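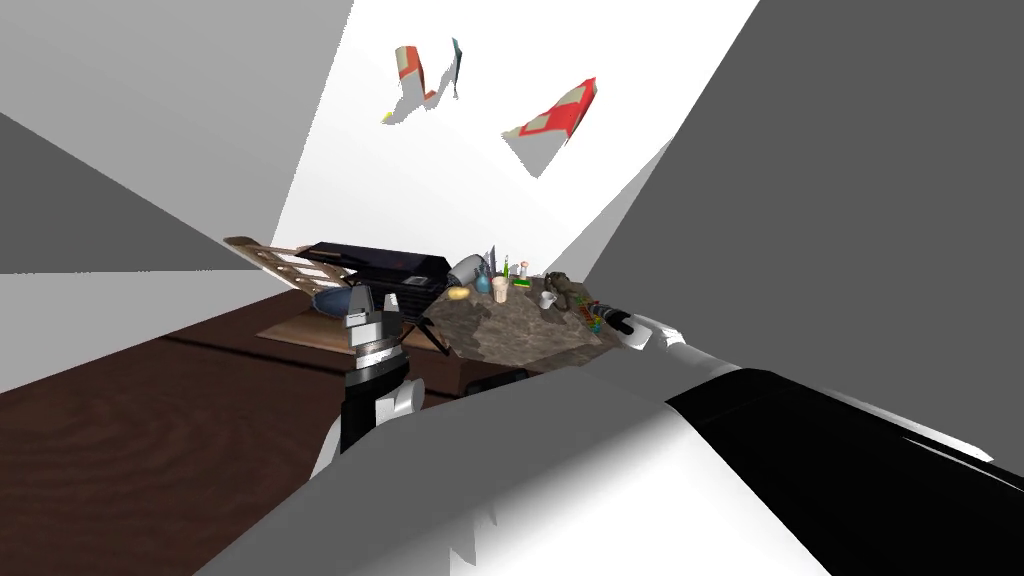 Practice setup in the simulator: two arms, a dish rack and a stone-look tabletop full of small things.

Robots on the Returns Floor – Your Questions
Prakura Home Goods, Drullska warehouse
Last updated July 15, 2026

What's changing on the floor?
Four of our sorting stations are getting a two-armed robot. You'll know the work already: a tote of returned household items comes in, things get lifted out, and each one goes to the right spot. The robots will take the lifting and placing. Checking, grading and deciding what gets resold stay with us.

Why returns and not packing?
Packing is pretty predictable here, and the conveyors handle a lot of it. Returns are a wonderful mess! You can get a mug, a hair dryer and a bottle in one tote, and every one of them needs a different grip. It's also the job with the most reaching and twisting, and it came up again and again in the June survey.

Why does so much of this happen on a computer first?
The simulator lets us try out a cluttered table over and over without breaking a single cup. The team at Hudutar builds the practice rooms, we tell them what they got wrong, and they change it. If a layout looks silly to you, say so. Some of the best fixes so far came from people on second shift who pointed out that bowls never arrive sitting neatly by themselves.

Is anyone losing their job?
No. All 41 people on the returns team keep their positions and their pay grade. Hours stay as they are through the end of the trial. If that plan changes, you'll hear it in a team meeting before you read it on this page.

So what will I be doing all day?
More grading and more problem solving. Each robot station has an operator who sets up the totes, watches the picks and steps in when something gets stuck or looks odd. You'll rotate, so no one is stuck watching arms for a whole shift. People who'd like to stay with hand sorting can do that too – there's plenty of it left.

Do I need to know how to code?
Not at all! Operators use a touch screen and a pair of hand controls. If you can run the label printer on a bad day, you can run this.

How long is the training?
Two paid shifts in the Tsakiris room, next to the break area. The first is all simulator. The second is at a real station with a trainer beside you. You can repeat either one, no questions asked.

How fast are the robots?
Slower than you. An experienced sorter here clears 100 items in the time a robot station needs for far fewer, and we're fine with that. The target for the whole trial area is 660 items a shift, people and robots together.

Can I walk up to one while it's moving?
No. Stay behind the yellow line and press the stop button first. Wait for the light to go white before you reach in, even if the arms look parked.

Is the robot recording me?
The station cameras point at the table and are used for picking. They aren't used for attendance or performance reviews, and supervisors can't open the footage.

What if I don't like it?
Tell us! There's a comment box at every station and a sheet by the time clock. We read both before each weekly station meeting, and complaints about noise have already moved one station farther from the lockers.

How do I sign up to be an operator?
Put your name on the list in the Tsakiris room or ask your shift lead. Both shifts are welcome, and so are part-timers.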